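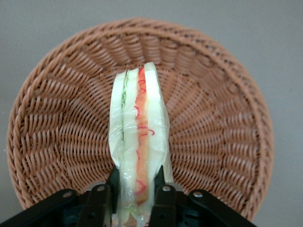 Wrist view: wrapped sandwich between the gripper fingers, over a woven basket.

Redileo Grasp Planner
Redileo is the grasp planning module of the Saria control suite. It selects finger placement and closing force for soft, wrapped and irregular goods from a single wrist camera stream.

Maximum closing force: 80 N
Candidate grasps per cycle: 900
Supported arms per license: 2
Log capacity: 3000 cycles

Force limits may be set per item class. Clear film is handled by a separate perception profile, included in the base license.

Technical inquiries should be directed to Siiri Sjöberg, Saria Product Support, Flullwood.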